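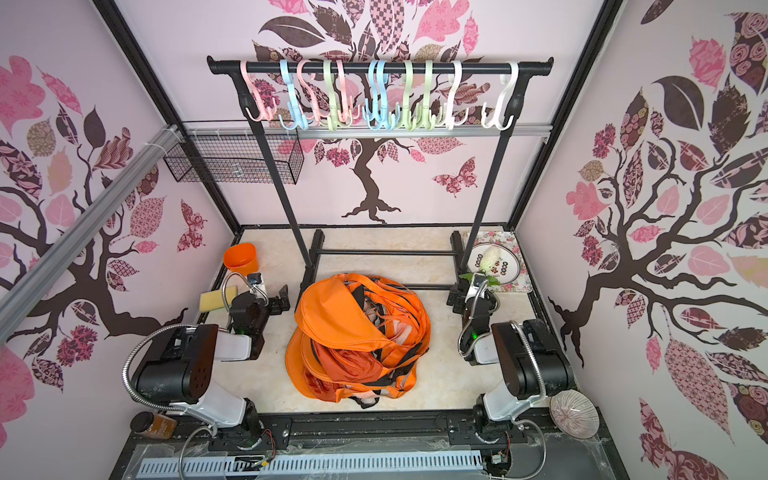 Pastel hooks on the black rack, with the orange heap still waiting on the floor.

I have wanted a proper bag rack for so long that I had started to treat the back of a dining chair as one. Every bag I own ended up on it, straps through straps, and pulling one off meant the whole lot slid down onto the floor. So in March I finally ordered the hooks, and I am so pleased with them that you're getting a whole post about it!

The rack is a plain black metal one, a bar across the top and a base that sits flat on the floor. I found it secondhand in Clendness for 12 dollars (I'd have paid double) and it went together in less time than it took me to find the right screwdriver. The hooks came from a little online shop called Skilska. They're plastic, S-shaped, and they come in the colors of those chalky after-dinner mints: pink, light blue, pale green and white. I meant to arrange them in a pattern. Then I put them up any old way and liked it better, so the pinks have mostly ended up at one end and the whites at the other.

What I love is that each one splits at the bottom, so a strap has somewhere to sit and doesn't go skating off the end. My old metal hooks from Casado were handsome, but a smooth nylon strap would slip right off if you so much as brushed past.

Can we talk about the wallpaper for a second, too? Trees with big patterned leaves, pink and maroon and brown, some of them checkered, and a butterfly by the trunk. I was worried that pastel hooks in front of all that would be too much. It IS too much and I adore it. The black metal calms it down a little, and so does the wire basket up on the left, where I'm planning to keep sunglasses and the spare keys.

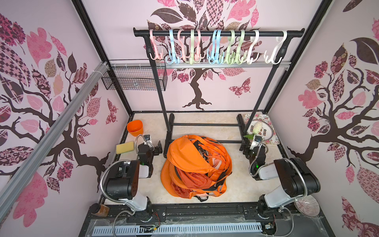

Orange fabric in a heap, right at the foot of the rack.

Now, the untangling. Anything with long straps and buckles seems to tie itself up the minute I put it down, and orange is apparently a color I can't stop buying. My method is very simple – find one buckle, follow its strap all the way back, and don't pull on anything until you know where it goes. If a strap has a slider, I let it out to full length first. It took me 5 tries to learn that last part, and by then I had a knot I had to pick at with a knitting needle.

Crossbody bags go up by the strap, with the body hanging straight down so the zipper doesn't get a kink in it. Belt bags are trickier. I used to fold them in half and stuff them in a drawer, and they came out with a crease down the middle that took roughly 2 weeks to drop out. Hanging them long is so much better. 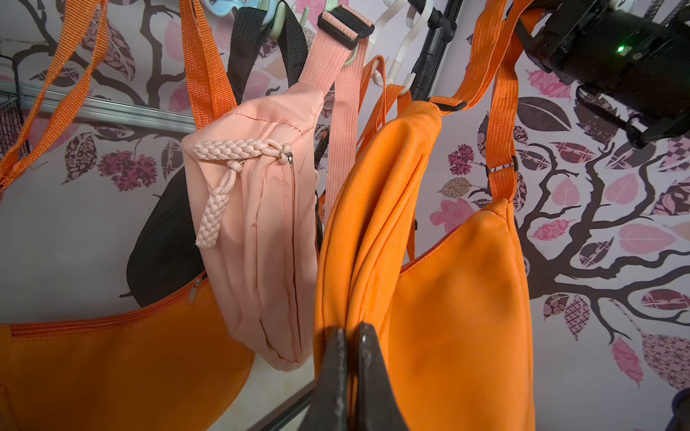

The pink belt bag is the one I reach for most, and I think it's the braided cord on the zipper that does it. I can find it by feel, even with gloves on. It does have a few faint stains I'd like to get out before summer, so if you have a trick for pale nylon-type fabrics that won't fade the color, please tell me. I've tried dish soap on other bags with mixed results.

The orange ones I carry to the Saturday-style markets up in Grornusberg, where I need both hands for peaches. They're soft enough to squash against you in a crowd, and they hold more than you'd think, though I do overfill them and then wonder why the strap digs in.

Next up is deciding whether the black bag gets a spot at the front or stays tucked behind the others. And I may need more hooks – I've already had my eye on the yellow ones.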